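Hernmont Police Finish First Full Review of Unsolved Burglary Files, Return Property to Families

HERNMONT, Jul 14, 2020 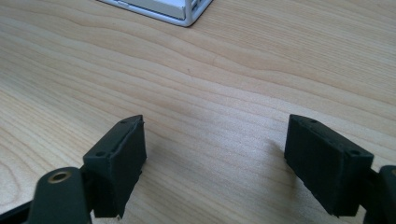
Wood grain on a light tabletop.

The Hernmont Police Department is delighted to announce that its property crimes unit has finished the first full review of unsolved burglary files in the department's history. Detectives and records clerks read through 2,588 files, many of them never entered in the computer system, and matched 1,271 stolen items to property held in the evidence rooms at Hernmont and Cutbridge.

Letters to the owners are already in the mail, and the first returns have been a joy for everyone in the building. One family from the Skondesham neighborhood picked up a set of medals that went missing from a hall closet during a house move. Another got back a trumpet, still in its case, with a school band program folded inside!

"I've worked property crimes for most of my career, and I have never had a month like this one," said Detective Sergeant Kamala Joseph, who led the review. "You call someone up and tell them we have their grandmother's ring, and there's a long quiet on the line, and then they ask you to say it again. We are so happy to be making those calls."

The review also gave detectives new leads. Three groups of break-ins that had been handled as separate cases are now being looked at together, and the unit has reopened the files. No arrests have been made and the department will not discuss those cases while the work goes on.

The matching was done with a new records index built by Mudaliar, a records firm based in Cutbridge. Clerks typed in serial numbers, engravings and the owners' own words from the first reports - "chip on the handle" was a surprisingly useful one - and the index checked them against evidence tags.

Starting in August, the unit will hold open viewing sessions for items that could not be matched to a report. Each session has room for up to 100 people, by appointment only. Visitors should bring photo ID and anything that helps show ownership, such as a receipt, an old photograph or an insurance list. Items will not be released on the day of the viewing. Claims are checked first, and owners will be called when their property is ready.

Residents who have moved since filing a burglary report are asked to update their address with the records desk at Hernmont headquarters. There is no charge to file or update a claim.

Media contact: Public Information Office, Hernmont Police Department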